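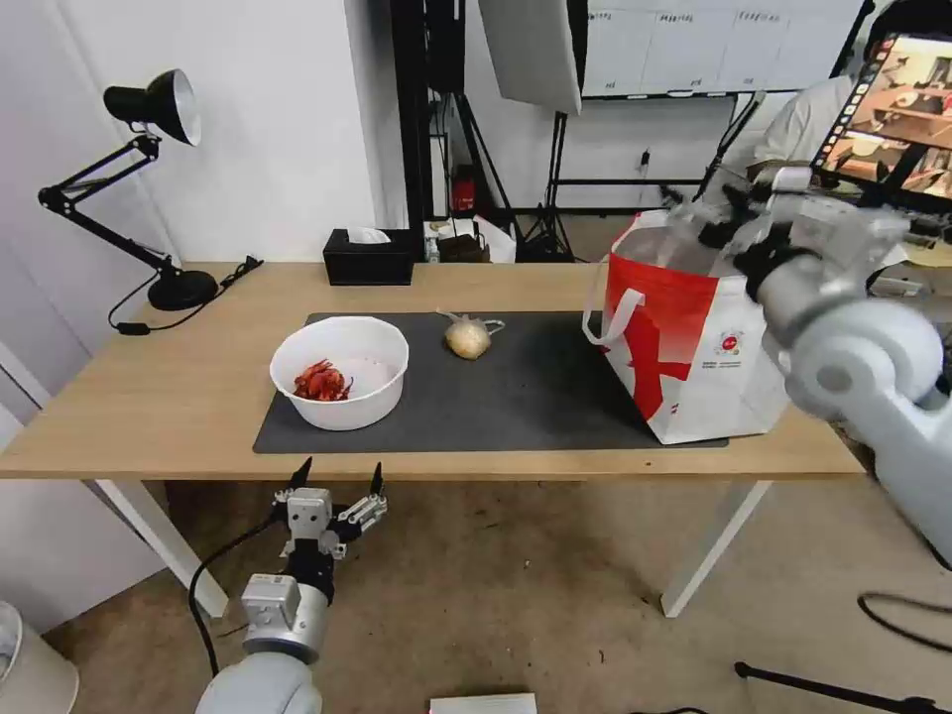

The Crawfish Come to Vornus

Drive into Vornus on the second Saturday in October and you smell the boil before you find a parking spot. Cayenne, lemon, bay leaf, and something smoky from the sausage pots drift all the way out to the feed store on the county road. I had my window down for the last mile and I was already hungry!

Most people think of crawfish as a spring food, and in the wild they mostly are. But the ponds outside town have been run on a later schedule for years. Growers flood the old rice fields early, keep the water moving, and have a small fall crop ready when everybody else is eating frozen tails. It isn't a huge harvest. The town eats nearly all of it in one weekend, and I think that's wonderful.

The boil takes over the whole of Hornari Street, from the bank to the railroad crossing. This year the town cooked 2,000 pounds in 10 big pots, each one stirred with a paddle as long as a canoe oar. Every pot has its own crew and its own seasoning. The one by the barbershop goes heavy on garlic (whole heads, cut across the middle, soft enough to squeeze onto bread). Two pots down they throw in orange halves and pineapple, which I was ready to hate and went back for twice.

If you've never peeled one, don't be shy about asking. Twist the tail from the head, pinch the sides of the shell until it cracks, and pull. A woman at my table had a pile of shells up to her elbow before I'd finished my fourth, and she still stopped to show me how to get the claw meat out in one piece.

Save room for bread. Weldu Bakery starts its dough on Thursday night and bakes 400 loaves for the weekend, plus soft little rolls that are just right for wiping up the spicy butter. They were gone by two o'clock. The corn and potatoes soak up more heat than the crawfish do, so start slow if you're feeding kids.

When the pots are scrubbed out, the music moves indoors to the Clasine, the old movie house, where the seats come out and the floor gets dusted for dancing. It holds 200 people, and the line starts forming while the last trays are still being dumped on the tables. Fiddle, accordion, a washboard, and a drummer who looked to be in high school and never once let the beat sag.

Tickets for the boil go on sale at the bakery counter in late summer, cash only. Bring your own towel, wear a shirt you don't love, and keep your hands away from your eyes.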